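Notebook, arm bench
20 February 2024

Carrying on with the late-goal fault in the Dustel planner. Symptom as before: the pregrasp pose comes back valid, the approach segment plans, and then the controller rejects the trajectory at the first waypoint with a start-state mismatch. It does not do it every time, which is why it survived the September release.

Replayed the log set from the Larnik share, 1327 plan requests in all. 32 show the rejection. In every one of them the perception node published a fresh object list between the pregrasp plan and the approach plan. The other requests had no update in that window. So the trigger is the scene update, and the object poses themselves look fine.

Read through the Cervantes bridge. On a new object list it rebuilds the planning scene from nothing, and while rebuilding it takes the robot state from its own cache. The cache is refreshed on a timer, not on request. If the arm has only just stopped, the cached joint values belong to a point a little before the end of the move. The planner then starts from there and the controller quite rightly refuses.

Two changes made on the branch:

1. Scene update is now a diff. Objects with an unchanged ID and a pose inside tolerance are left alone.
2. The planner asks for joint state with a timestamp later than the last stop event, and waits up to 8 control cycles for it. After that it fails with its own error code – the old one was shared with the collision checker and wasted most of a morning.

Replayed the same logs against the branch: no rejections. Replay does not reproduce bus timing, though, so it needed a run on the arm as well.

Set the hover test going with the bowl, two wrapped bars and the small white block on the table. Gripper open, stop above the wood, force an object list update, plan the approach, do not execute. Grasping is left out on purpose so that contact does not muddy the timing.
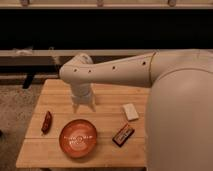 Dedmont asked whether the wait hides a slow publisher, and would prefer the age of the joint state to be logged on every plan so that a drift shows up before the timeout does. Fair point. Added the field to the plan record, in milliseconds, written whether or not the wait is used.

Still open:
– diff tolerance is hard-coded, move it to the config file
– object IDs swap when two detections of the same class pass close to each other, which the diff will read as two moves. Separate ticket, 818
– new error code is missing from the operator panel text
– leave the branch unmerged until the overnight hover run has been read through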